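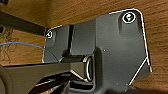 Oiling a wooden table top is a work of one long afternoon and then some days of patience. I have done it many times by now, for my own furniture and for tables in shared rooms, and I made most of the possible mistakes in the first year. Before opening the tin, look at the wood from close and find the direction of the grain. On an orange-brown top like this one you find fine, wavy lines, and your hand should travel along them, with the sandpaper and later with the cloth. If you go across, the scratches stay under the oil and you will see them each morning when the sun comes in low.

## What you need

- sandpaper, grits 120, 180 and 240
- a cork or rubber block
- hardwax oil (I use the clear matt one from Urnetti, colour number 2275)
- cotton cloths without fluff, old bed sheets are very good
- a white nylon pad
- a metal bucket with water
- gloves

This method is for bare wood or for wood which had oil before. If your table has varnish, the oil cannot go in, and you must first remove the varnish completely. To check it, put a drop of water on a place which nobody sees. When the drop stays round like a pearl for a long time, there is probably still a finish on it.

For a veneered top, please be careful with the 120 grit. I start such tables with 180 and count my strokes, as the layer can be thinner than you believe.

## Cleaning first

Wash the top with warm water and a very small amount of dish soap. Wring the cloth strongly, the wood should become only damp. Then wipe again with clean water, because rests of soap make pale spots under the oil. Let it dry overnight.

If you work in a shared kitchen, make yourself a corner for washing hands and wiping before you start, so that you don't open every door with oily gloves.
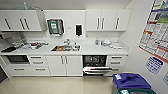
*Paper towels and soap both on the wall, between the white cupboards.*

Paper towels are fine for hands and for a spilled drop. For the oil itself I don't like them, they break into small pieces and the pieces stay in the surface.

## Sanding

Begin with 120 only when there are rings from cups or deep marks. Otherwise begin with 180. Sand the whole top and not only the bad place, or you will get a lighter island in the middle. After each grit remove the dust with a vacuum cleaner and a soft brush, then with a dry cloth.

The edges want less pressure than the middle. I go over them two or three times with 240, without the block, just with the paper folded in my hand.

Fittings which you can unscrew, unscrew. Those which must stay get masking tape around them, and cables you put to one side before the first dust. 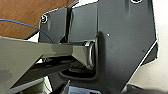 Brodie Tapsell wrote to me that he stops at 180 for dining tables, "because with 240 the wood closes and drinks almost nothing". I tried it on a bench in April and he has a point. The oil went deeper, but the surface felt a little rough under the arm, so for a writing table I stay with 240. For a table where people eat and spill, his way may be better.

## The first coat

Stir the oil well from the bottom of the tin, do not shake it. Pour a little on the cloth and rub it in along the grain, in strips as wide as your forearm. Work from the far side towards you. The layer should be so thin that you think it is too thin.

Wait fifteen minutes and look at the surface against the light of a window. Where it still shines wet, the wood is full and the rest must be wiped off. Where it became dull already, give a few drops more.

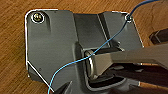
Then take a fresh cloth and wipe everything until the cloth comes back nearly dry. What remains on top becomes sticky, and to remove a sticky layer next day is much more work than the whole sanding.

## The second coat

Leave the table for one night. In the morning rub it lightly with the white pad, remove the dust, and repeat the coat with half of the oil. I always do 2 coats, on very dry old wood sometimes a third.

## Drying and first use

You can put light things on it after one day. Water, hot cups and tablecloths must wait 7 days. Keep a window a little open during this time.

**Important:** cloths with oil can start to burn by themselves when they lie in a heap. Put them in the metal bucket under water, or hang them flat outside until they are hard.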